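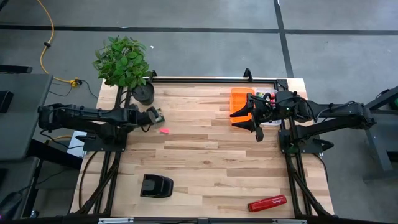
4. Setting Up and Caring for the Drisell Tabletop

Read this section before you put anything on the table. It applies to the wood strip top only. For the painted top, see Section 5.

4.1 First oiling

The top leaves the shop with one thin coat of oil. It needs a second coat before regular use.

1. Wipe the surface with a dry cotton cloth. Go with the strips, end to end.
2. Pour a small amount of mineral oil onto a clean cloth. Do not pour oil directly on the wood.
3. Rub the oil in along the length of the strips. Cover the edges and corners.
4. Wait 30 minutes.
5. Wipe off any oil still standing on the surface.
6. Leave the table clear overnight.

NOTE: The light strips and the tan strips take oil at different rates. The tan strips may look darker for the first day.

CAUTION: Lay used oil cloths flat outdoors to dry, away from anything that burns. Do not ball them up or put them in a closed bin.

4.2 Arranging small items

Trays, containers and plants go along the back edge. The middle of the top is the work area.

1. Set a slotted tray near the back edge. Lift it into position. Sliding a tray will mark the oil finish.
2. Put small loose parts in a clear container next to the tray.
3. Leave a gap of 2 inches between the container and the edge of the top.
4. Keep erasers, sponges and other small soft items in the container when you are done with them. Colored rubber left on fresh oil can leave a stain.

NOTE: The clear container has no lid. Lids are sold separately (see the parts list in Section 9).

4.3 Plants

A potted plant can stand at a back corner. Use a pot without a drain hole, or put a saucer under it.

1. Take the pot to the sink to water it.
2. Let it drain for 10 minutes.
3. Dry the bottom of the pot and put it back.
4. Turn the pot when leaves start to hang over the work area. Trim them if turning does not help.

CAUTION: Water trapped under a pot will turn the wood gray. If you see a gray ring, move the pot, let the spot dry fully and go to 4.5.

4.4 Daily cleaning

Brush off crumbs and dust. Wipe with a damp cloth, then a dry one. Dish soap is fine if you use very little. Do not use bleach, glass cleaner or scouring powder.

Tape residue comes off with mineral oil and a plastic scraper held nearly flat.

4.5 Removing rings and light stains

1. Sand the spot by hand with fine paper, along the strips only.
2. Widen the sanded area a few inches past the stain.
3. Wipe away the dust.
4. Oil the spot as in 4.1, steps 2 through 5.

Deep stains may need up to 20 minutes of sanding. If the stain is still there after that, contact the Drisell workshop in Endville before going further. Ask for Konrad Kwiatkowski.

Section 4 revised 3/22/21. Replaces the loose sheet packed with earlier tops.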